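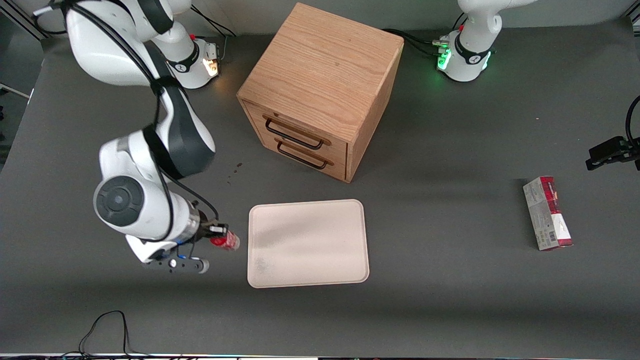 Workshop Notes / Small Storage

Fitting and Adjusting Wire Handles on a Two-Drawer Desktop Cabinet

A small cabinet with two stacked drawers needs one handle per drawer, and any difference between the two shows at once. The unit in the photo is light oak with U-shaped black wire handles on small posts. The steps apply to any box of similar layout.

You will need: a steel rule, masking tape, an awl, a drill, a screwdriver, 400 grit paper, and two matching handles with screws.

1. Empty both drawers and pull them out. Label the backs "upper" and "lower" in pencil. Drawers of the same nominal size are often not interchangeable.

2. Put masking tape across each drawer front. Mark the vertical centerline on the tape, then the height of the handle. Use the same height on both fronts, measured from the bottom edge.

3. Measure the post spacing on the handle itself, center to center. Do not rely on the packet. Wajid Rind measured a Fullmont pair for this page and found them 2 mm apart.

4. Set half the spacing on each side of the centerline and prick the points with the awl.

5. Clamp scrap wood behind the front and drill from the face. Keep the bit square to the surface.

6. Remove the tape. Ease the hole edges with the 400 grit paper, along the grain.

7. Start both screws by hand before tightening either one. Stop when the posts sit flat -- more force will dent the oak.

8. Refit the drawers and check that the handles line up from the front. If one sits off, loosen its screws, shift it within the play of the holes, and retighten.

If a drawer drags after refitting, rub candle wax on the lower edges of its sides. Check the screws again after a month of use.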